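Tustell Tenants' Association
Notes on the shared dining room for residents of Tustell House. Please read to the end of the thread before the October changeover. 1/11

The dining room continues to be furnished with square folding tables. Residents have asked whether fixed tables might be provided. After review, the Association has decided to keep the folding type, as the room is also used for the film evening and the Prorko language class. 2/11

Tables should be set side by side with a narrow gap between them. Please do not push them hard together. The red edging marks easily, and replacement trim from Alexiou has gone up to 75 pence a strip. 3/11

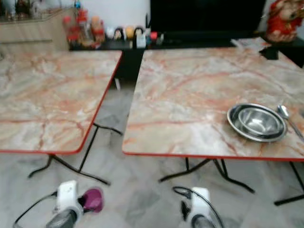 Before sitting down, check that the legs are fully open. The frame must be spread to its full width and all the feet must rest flat on the tiles. A table that rocks should be folded, opened again and tested with a light press on each corner. 4/11

Stainless steel plates, bowls and spoons remain the standard issue. Bowls may be stacked on plates for carrying. Residents are asked to return them to the kitchen by 19:00 – an evening sitting cannot be laid without them. 5/11

Condiments are shared. Bottles and jars are to be wiped, closed and put back on the cabinet after each meal. Sauce left on the tabletops overnight has been the subject of more than 200 entries in the room book this year, and the pale parts of the pattern show it first. 6/11

For cleaning, use a damp cloth and a little Plinell solution, then a dry cloth. Scouring pads are not permitted on the tops. Crumbs collect along the edging and should be brushed out by hand. 7/11
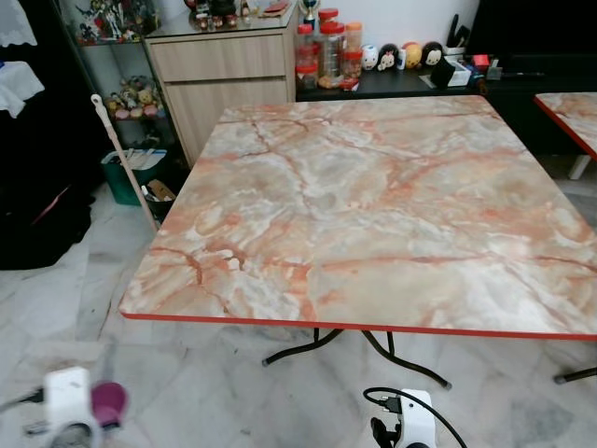
Marble-patterned table with its orange-red edging, and the display shelves behind.

The figures and plush toys on the display shelves belong to residents and are there by agreement. Children may look at them freely. Anyone wishing to take one down should ask at the office first. New pieces are welcome while there is space – please label the base with a flat number. 8/11

The floor tiles are mopped after the evening sitting. Tables may stay open during mopping, but bags and shoes should be taken out of the room. Kindly wait until the floor has dried before walking across it. 9/11

When folding a table, clear the top completely, turn it on its side and bring the legs together slowly. Two people are preferred. Flat 67 has kindly lent a blanket to lay on the tiles, and it is kept in the hall cupboard. 10/11

Requests for an extra table should reach the office by noon on the day before it is needed. The office also holds the spare rubber feet. 11/11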